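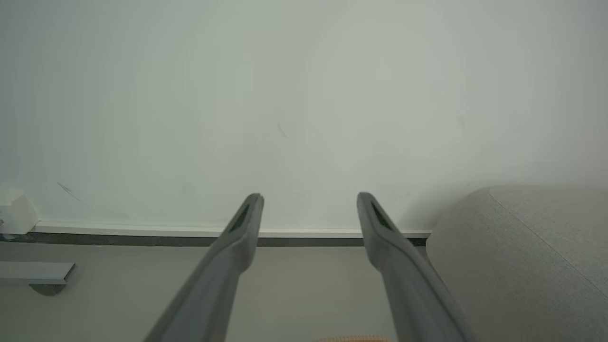
客厅靠墙这一侧:白墙、踢脚线,还有浅灰色的沙发。

关于 > 我们是谁 > Bretance 的小房间

五月 | 文:Bretance 店主
分享 579 | 评论 3

你好呀,欢迎点进来!我是 Bretance 的店主,平时洗衣、叠衣、上门收拾屋子都干,偶尔也写写这个页面(上一版写得像说明书,被老客人笑了好久,这次重写)。

先讲我们做什么吧。简单说就是帮人打理家里的布:毛巾、T恤、床单、枕套、窗帘、孩子的围兜、那种穿得领口都松了可就是舍不得扔的睡衣。你送过来,我们洗好、晾好、叠好,再装袋还给你。要是你家衣柜已经到了一开门就往外掉东西的地步,我们也可以上门,陪你一件一件过一遍。

店最早开在 Budley,就在我家车库里,一台洗衣机,一张从旧货摊搬回来的折叠桌,连招牌都是我用马克笔写的。第一批客人基本都是同一条街的邻居,有人抱着一大团被套站在门口问我:“你到底会不会叠床笠?”我说会,然后当着她的面叠了三遍才叠平……后来她成了我们最勤快的回头客,每次来都要考我一遍床笠,考到现在。

再后来车库实在转不开身了,冬天晾衣服还得把自行车全推到外面去,我就咬咬牙搬到了 Nuttall。新地方临街,前面收衣服,往里走是客厅,再往里才是洗衣间。很多人第一次来都会问,洗衣店要客厅干嘛?我也说不上有多深的考虑,就是觉得叠衣服这件事,本来大家在家里就是坐在沙发边上做的嘛!电视开着,茶放在手边,叠着叠着就聊起来了。我想让店里也有这么个地方。

所以客厅里有沙发,浅灰色的软面,我挑了好久。之前差点买了米白,幸好被朋友拦下来,你想想一屋子深色牛仔裤从上面拖过去会是什么下场。浅灰当然也不算耐脏,可是和白墙放在一起看着清爽,我就任性了一回。

墙就更不用说了,全白,什么都没挂。本来有一幅画,是开张时我自己买的,后来发现每次教人看布料颜色,画上的黄色总会抢眼睛,就挪到了前台。没有花纹的白墙对看衣服特别有帮助:领口有没有发黄,哪条红毛巾其实已经褪成了粉色,拎起来往墙前一放,一眼就明白了。墙上有些淡淡的蹭痕,我也一直没补,每年都说等天暖了刷一遍,天暖了又忙着收大家的羽绒被。踢脚线倒是擦得很勤,上面一条白下面一条深灰,棉絮最喜欢往那里跑,尤其是洗毛巾的日子,早上刚擦过,下午又是一层绒。

说到毛巾和T恤,我得多唠叨几句,这两样是我们收得最多的,也是大家问得最多的。

我自己的习惯是先拎再叠。刚从筒里出来的布都是一坨一坨的,你要是直接往桌上一摊,折痕就压进去了,怎么抹都抹不平。捏住一个角提起来,让它自己往下坠一会儿,看清楚哪边是正面哪边是里面,下摆有没有翻过来,再去找第二个角。找角这一步急不得!很多人叠歪,问题都出在这里,随手抓了布边中间就当是角,后面越叠越斜,最后只好卷成一团塞进抽屉(我年轻时就是这么干的,别告诉我妈)。

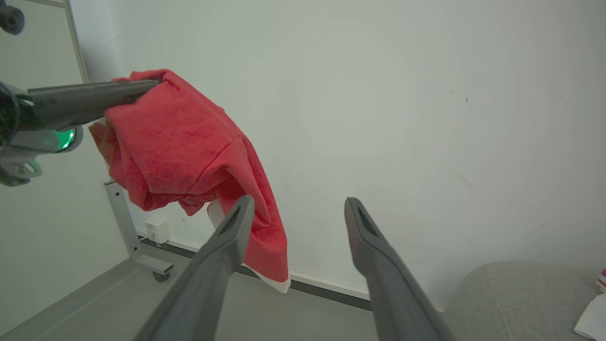 红色的布我会格外小心一点,单独洗,头几回都用冷水,晾的时候也不和浅色的挨在一起。有位客人拿来过一条大红色的浴巾,说洗过很多次了绝对不掉色,我信了,结果同一桶里她先生的白袜子全成了粉的。她倒是很高兴,说早就想给那些袜子换个颜色。从那以后收单子的时候我都会多问一句,红的、深蓝的、新买的,一律先过一遍水再说。

叠法上我们不追求那种商店陈列一样的四四方方。你家抽屉多深、架子多宽,决定了毛巾该叠成多大。第一次来的客人,我会请你回家量一下抽屉的高度,写在单子上,之后我们就照着那个尺寸叠,拿回去能直接放进去,不用再拆开重来。T恤喜欢竖着放还是平着摞也请告诉我们,有人对这个特别有讲究,我完全理解,我自己就是竖着放派。

还有些常被问到的小事,顺手写在这儿:

衣服口袋请自己先掏一遍。我们也会掏,但是面巾纸这种东西总有办法躲过去,然后变成满桶雪花。

毛巾不放柔顺剂。放了手感是滑,可吸水会变差,你要是实在喜欢那个香味,可以在单子上注明,我们就给你加一点点。

小孩的衣服叠的时候会按套放在一起,上衣裹着裤子,早上一拿就走。这个办法是一位客人教我的,我学会之后自己家也全改了。

单只的袜子我们会留着,别针别在袋子外面。要是过一阵子在你家床底下找到了另一只,恭喜你们团圆。

去年我们开始和隔壁的 Ninedier 合作,他们做二手衣物和旧家居用品,店面比我们大,音乐放得也比我们响。你整理衣柜的时候决定不要了、可是还好好的那些,我们洗干净叠好之后可以直接送过去,不用你再跑一趟。到现在已经送过去将近900件,里面有一件毛衣兜兜转转,被我自己的邻居买走了,她穿着来店里送洗,我看了半天觉得眼熟。

店里现在是2个人加上周末来帮忙的学生。忙的时候大家都在洗衣间里,你按铃可能要等一小会儿,别着急走呀。我们每个人叠法略有不同,老客人一摸袋子就知道这次是谁叠的,我叠的偏扁,她们叠的蓬松一些,你有偏好可以点名。

上门整理目前只做 Nuttall 和 Budley 两头,再远我就赶不回来收晚上那一批了。第一次上门通常先从毛巾柜开始,东西少,见效快,也不太会牵扯到感情问题。衣柜留到后面再说,旧衣服总有故事,一件外套能聊半个下午,我是很爱听的,只是你得预留时间。整理那天不需要提前打扫,也不用不好意思,我见过椅子被衣服埋到完全找不到椅背的卧室,那间卧室就是我家的。

营业时间是早上八点到傍晚六点,中午不关门,我们轮流吃饭。想来坐坐也可以,带一筐自己没叠的衣服来客厅慢慢叠,茶管够,叠不明白就喊我。床笠请提前说一声,我得先深呼吸一下。

评论 3 | 分享 579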